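Our chapter went over to Bistham for the agriculture college open day on 15 February 2020, and what a day it was! Lovely Enriquez drove the minibus (bless her, it rained the whole way) and we got in just as they opened the doors.

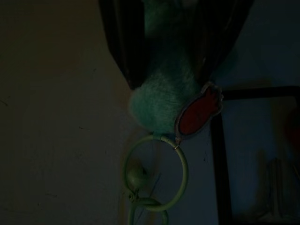 First stop was the dairy unit. They milk 525 cows there, and Reynaldo Agbayani, who's been wanting to do the livestock judging since January, asked so many questions that we missed the start of the soils talk.

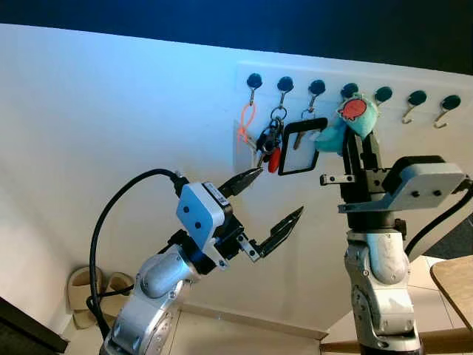
Serena Guerra had a go at the mock job interview and came out bright pink but pleased. The lady told her to slow down and bring a second copy of her CV. I chickened out, I'll do it next year.

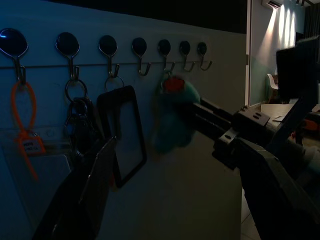
Lunch was a jacket potato in the big barn, then the tractor driving, which Fitzgerald Nguyen-Tran won by 2 points over a lad from Skustatton. We were very loud about it! Adebayo Nwankwo came fourth in seed identification and still says the vetch was mislabelled.
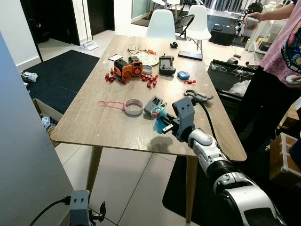

Table with a robotic arm and gripper, Bistham open day

Forms for the spring contest need to be back to Lovely before half term, please.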